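Bedrooms, session 2: clearing the surfaces
Notes to go with the Bratbridge evening class

Right, these are my notes from last time, tidied up a bit for anyone who missed it (and for Hamidreza Talebi, who asked for the bit about cabinets twice!).

I always start with the bed. It's the biggest flat surface you've got, so it collects everything, and you'll want it for sorting later. Get clothes off it first, then any paper. Paper goes missing in bedding faster than you'd think – I once lost a Lomodo receipt for weeks and found it in December inside a pillowcase.

Then look at whatever low furniture is against the wall. A cabinet top at about hip height is a magnet. You put one jumper down and by the weekend it's a heap with a bag next to it. Have a look at the bed and the cabinet together and decide which pile you'd tackle first. I'd go for the blue clothes on the bed, then the grey heap, then the yellow bag.

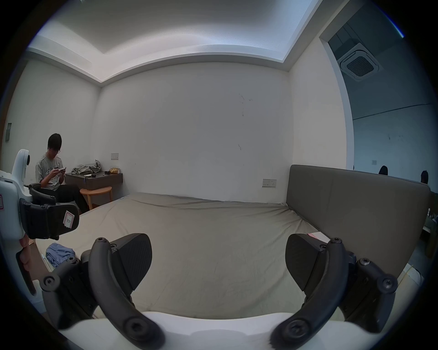

Sorting on the bed

Smooth the sheet before you begin, even if it's only a quick pull at the corners. Make 2 piles, wash and wear again, and please don't invent a third one called "maybe" (I did this for years in my flat in Dundildale and it just became the floor). Stools and desk chairs don't count as storage either, sorry.

Small things last. I keep a shallow Baert tin for coins, lids and odd buttons, and it gets emptied when it's full.

For next time

Do one surface at home and jot down what was on it. Bring your list on 20th July.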